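Practical Electronics for Repair and Assembly
Handout 3: Parts in the bin – reading a board, keeping wires in order

Read this handout before you come to the bench on Thursday. You do not need to learn it by heart, but you should be able to find each kind of part without asking.

1. Why we work from bins

At the Plolten workshop all boards and wires are kept in plastic bins, and each pair of students takes one bin for the whole session. The bins have a strong colour, so a small part that falls is easy to see. Please do not move parts from one bin to another. If you find a part which does not belong to your kit, put it on the shelf by the door and write it in the Dostulis list.

Before you touch anything, look into the bin for one minute. Which side of the board is up? Are there parts standing high, which could be bent? Where are the connectors, and in which direction will the cables leave?

2. The round board

Most boards you have seen until now were rectangular. A round board is used when the housing is round, or when something must pass through the middle. Its parts have to share the ring between the hole and the outer edge, and for this reason the connectors are often placed at the outside.

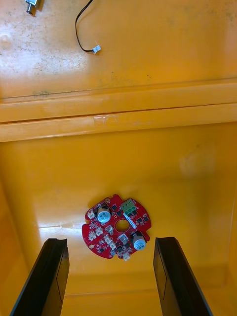 When you make your sketch, begin with a circle and the central hole. Then add the large parts first, in this order:

Electrolytic capacitors. These are the upright cylinders. On our round board there are two of the same size, placed diagonally across the hole from each other. An electrolytic capacitor has a polarity, and it can hold a charge after the supply is removed. Always measure it before you touch the contacts.

Screw terminal block. It is green and has two screw positions. A terminal block lets you fix a bare wire end without soldering. Strip only as much wire as goes inside; no bare copper should be seen outside the block.

Connector headers. They are small and white and they sit around the perimeter. Hold the plug by its body when you take it out, never by the wires. This is the most common damage we see in the first weeks.

Transistor-type parts. Dark, rectangular, and not always easy to tell from other packages. Do not guess the type from the shape. Write "dark package, three of them" in your sketch and look for the marking later with the magnifier.

Surface-mount resistors. You do not have to draw each one. It is enough to shade the area where they are.

The red colour of the board is the solder mask, a thin protective layer. It tells you nothing about the function. A green or a blue board can have exactly the same circuit.

The sketch should take you 17 minutes. A simple drawing with correct positions is better than a beautiful one with a connector in the wrong place.

3. Twisted wires

Two wires which belong together are often twisted. The twist keeps the pair close, so it is easier to follow, and it also helps against electrical noise from outside. In the kit you will find blue and white wires twisted in this way.

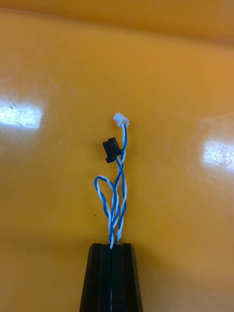
Notes by the Ambaye teaching group
Course: Practical Electronics, first part

A bundle of wires gets tangled very quickly, and most people then make it worse by pulling. Please work slowly:

Find a free end and hold it lightly.
Follow it back with the other hand until the first crossing.
Open the crossing by making the loop bigger, then pass the end through.
Do not undo the twist of the pair itself. Only the tangle between the pairs should be opened.

If the insulation has a cut or a flat place, put the wire aside. We do not repair short wires with tape in this course – a new piece is cheaper than the time for searching a fault.

4. Putting away

Boards go back flat, with the parts facing up, and with nothing on top of them. Wires go in the other half of the bin, in a loose coil as wide as your hand. Do not wind them around the board, even when it looks tidy, as the capacitors can be bent by the pressure.

5. To prepare

Read chapter 13 of the Colell reader (connectors and terminals). Bring your sketch and written answers to these 3 points:

Why is a plug held by its body when it is removed?
What must be checked on an electrolytic capacitor before it is replaced?
What would be lost if a twisted pair were separated along its full length?

One sheet for each pair of students is enough. Write both names on it.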